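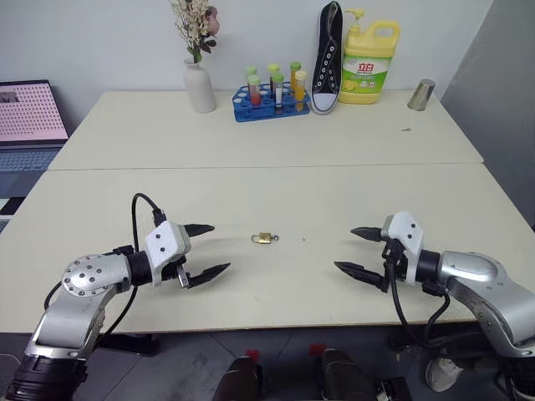

Allotment thefts: Larnbridge plot holders told to buy new padlocks

Plot holders at the Sisay Road allotments in Larnbridge have been told to replace the padlocks on their sheds after a run of break-ins over the summer. Whether it will do any good is another matter.

The site's landlord, Kudo Land Services, wrote to all 135 tenants on Friday recommending a closed-shackle lock costing up to £50. It will not be paying for them. Nor has it said when the hole in the fence along Manik Lane, reported in the spring, will be mended.

Tenants say 22 sheds have been broken into. Kudo puts the figure lower, but would not tell us how it got there.

"They never touched my lock," said Elaine Conceição, who lost a strimmer and two petrol cans. "They took the door off at the hinges. I've still got the padlock, it works beautifully."

Her neighbour Edileuza Prado has stopped locking up altogether and keeps her tools in the car. She said a new door would have cost her more than everything inside the shed.

Kudo said in a statement that "good locks remain the best deterrent" and that it was "looking at options" for the fence. It used the same words about the fence last September, when the complaint was fly-tipping.

The letter also mentions a rent review. Tenants have been asked to send in their comments by the end of the month, though the address given for replies was missing its postcode.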